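칸막이 정리함으로 책상 잡동사니 정리하기: 사기 전에, 그리고 산 다음에

작성일: 2022년 6월 5일

정리함을 사면 정리가 된다는 말을 저는 별로 믿지 않습니다. 지금까지 산 수납용품만 따져도 서랍 하나는 너끈히 채울 텐데, 그 서랍이 깔끔했던 적은 없거든요. 그래도 칸막이가 있는 납작한 플라스틱 정리함만은 몇 년째 쓰고 있습니다. 이 글은 그걸 쓰는 순서를 적은 것이고, 수납 전문가들이 하는 얘기와 어긋나는 부분이 좀 있습니다.

준비물

칸막이 정리함 한 개
물티슈나 마른 행주
버릴 것을 담을 봉투
종이와 펜 (라벨기는 필요 없습니다)

1단계. 책상 위에 전부 꺼내 놓기

정리 책마다 나오는 단계라 저도 처음엔 건너뛰었습니다. 서랍 속에서 대충 골라내면 될 것 같았는데, 그렇게 하면 손에 익은 물건만 만지다가 끝납니다. 구석에 있던 것은 그대로 구석에 남습니다.

단, 집 안의 모든 잡동사니를 한꺼번에 꺼내라는 조언은 따르지 마세요. 저녁 먹을 상까지 물건으로 덮이고 나면 결국 쓸어 담게 됩니다. 한 번에 서랍 한 칸, 또는 필통 하나 분량이면 충분합니다. 타이머는 60분에 맞추고, 울리면 어디까지 했든 멈춥니다.

꺼낸 물건은 겹치지 않게 놓습니다. 보라색 가위나 민트색 주걱처럼 색이 튀는 것은 어차피 눈에 들어옵니다. 문제는 투명 케이스입니다. 뚜껑이 비친다고 안에 뭐가 있는지 안다고 생각하기 쉬운데, 케이스 위에 다른 물건을 올려 두면 불투명한 상자나 다를 게 없습니다.

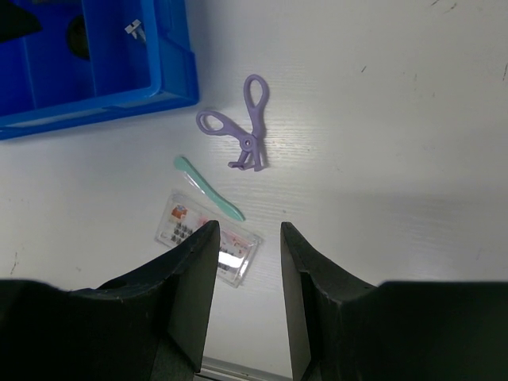 투명 케이스는 내용물만 꺼내고 버리는 게 낫지 않나요, 라고 Sellow 님이 댓글을 남겼습니다. 저는 케이스째 두다가 똑같은 걸 두 번 샀고, 그 뒤로 포장은 무조건 뜯는다고 합니다.

반은 맞는 말입니다. 낱개로 흩어져도 괜찮은 물건이면 케이스를 버리세요. 작은 부품이 여러 개 든 것이라면 저는 그대로 둡니다. 칸에 쏟아 놓은 작은 부품을 다시 골라 담느라 저녁 한나절을 버린 적이 있습니다. 케이스가 칸에 안 들어간다면 억지로 끼우지 말고 정리함 밖에 자리를 정해 주면 됩니다.

2단계. 정리함부터 비우기

이미 쓰던 정리함이라면 안에 든 것도 꺼내야 합니다. 몇 개쯤 남겨 두고 빈자리에 새 물건을 채우는 사람이 많은데, 그러면 예전 배치가 그대로 살아남습니다. 어디서 떨어져 나왔는지 모를 플라스틱 조각 같은 것이 제일 좋은 칸을 몇 년씩 차지하고 있는 이유입니다.

정체를 모르는 부품은 종이에 적어 봉투에 따로 넣고, 7월까지 찾을 일이 없으면 버립니다. 기한은 각자 정하면 되지만 정하기는 해야 합니다.

비운 김에 바닥을 닦습니다. 칸막이 플라스틱은 모서리에 먼지가 잘 끼고, 한번 끼면 손가락이 안 들어갑니다. 물티슈를 나무젓가락 끝에 감아서 밀면 됩니다. 전용 틈새 솔도 써 봤는데 젓가락보다 나은 점을 모르겠습니다.

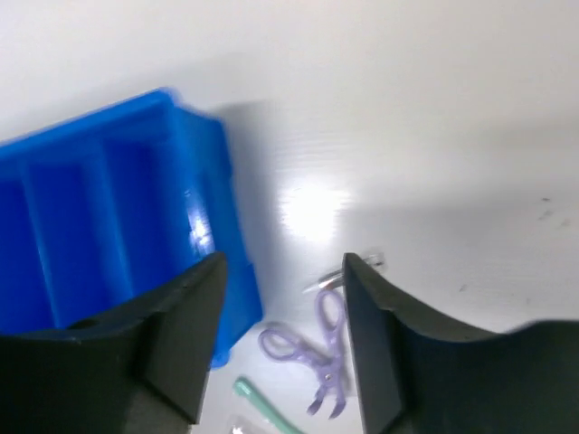 칸을 비운 파란색 정리함. 여기서부터 배치를 정합니다.

이 상태에서 바로 담지 말고 칸의 길이를 먼저 보세요. 펜이 비스듬히 걸쳐지는 칸에는 결국 펜을 안 넣게 됩니다. 길쭉한 칸이 나란히 있는 형태는 필기구에는 좋지만 가위처럼 손잡이가 넓은 물건에는 생각보다 불편합니다. 제품 설명에 '다용도'라고 적혀 있어도 칸의 모양이 이미 용도를 정해 놓은 셈입니다.

3단계. 자주 쓰는 것부터 한 칸에 넣기

종류별로 나누라는 조언이 가장 흔합니다. 필기구 칸, 접착제 칸, 자르는 도구 칸. 보기에는 좋습니다. 그런데 물건이 몇 개 안 되는 사람이 이렇게 나누면 칸마다 하나씩 굴러다니고, 많은 사람이 나누면 필기구 칸 하나만 넘칩니다.

저는 손이 가는 순서로 넣습니다. 매일 쓰는 것은 오른손에서 가장 가까운 칸에 종류를 따지지 않고 넣고, 나머지는 그다음 칸으로 보냅니다. 왼손잡이라면 반대로 하면 됩니다. 펜 옆에 튜브가 누워 있어도 쓰는 데 아무 지장이 없습니다.

튜브에 든 것은 넣기 전에 뚜껑을 한 번 더 조입니다. 접착제가 칸 바닥에 새면 그 칸은 포기해야 합니다. 저는 그렇게 한 칸을 잃었습니다.

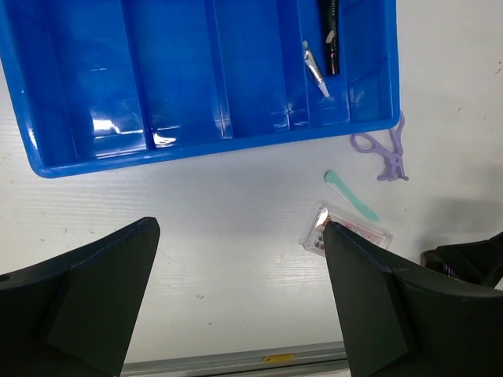 맨 오른쪽 칸에 검은색 필기구와 은색 튜브를 함께 넣은 모습.

다른 칸이 비어 있어도 그냥 두세요. 빈 칸을 보면 뭔가 채우고 싶어지는데, 그러다가 건전지와 고무줄과 영수증이 들어옵니다.

4단계. 정리함에 안 들어가는 것

가위나 주걱처럼 모양이 애매한 도구는 마지막까지 밖에 남습니다. 여기서 더 큰 정리함을 검색하기 시작하면 일이 커집니다. 우선 정리함 옆에 둔 채로 일주일만 지내 보세요. 그동안 한 번도 안 집었다면 서랍으로 보내고, 계속 집게 된다면 컵 하나를 꺼내 세워 둡니다. 끝이 뾰족한 쪽은 아래로 갑니다.

정리함을 새로 사야 한다면

Neves와 Uleck 두 가지를 써 봤습니다. Neves는 칸막이를 뺄 수 있다고 해서 샀는데, 한 번 뺀 칸막이가 헐거워져서 지금은 서랍 바닥에 누워 있습니다. Uleck은 칸이 고정이고 값이 더 쌉니다. 둘 중에 고르라면 Uleck이지만, 과자 상자를 잘라 칸을 만들어도 한동안은 충분히 버팁니다. 후기가 2768개 달렸다는 점은 저에게 큰 설득력이 없었습니다. 읽어 본 것들은 거의 다 받은 날 쓴 후기였고, 석 달 뒤에 어떤지는 아무 데도 없더군요.

색은 취향대로 고르되 투명한 제품은 말리고 싶습니다. 긁힌 자국이 금방 보이고, 옆에서 들여다보이는 바람에 정리한 티도 덜 납니다.

서랍에 넣어 쓸 생각이라면 서랍 안쪽 높이를 꼭 재세요. 겉에서 잰 높이로 주문했다가 반품비를 낸 사람이 여기 있습니다.

다음 글에서는 Mirkeseck 서랍장 안쪽에 정리함을 두 줄로 넣는 방법을 다룹니다. 치수표는 그 글에 같이 올리겠습니다.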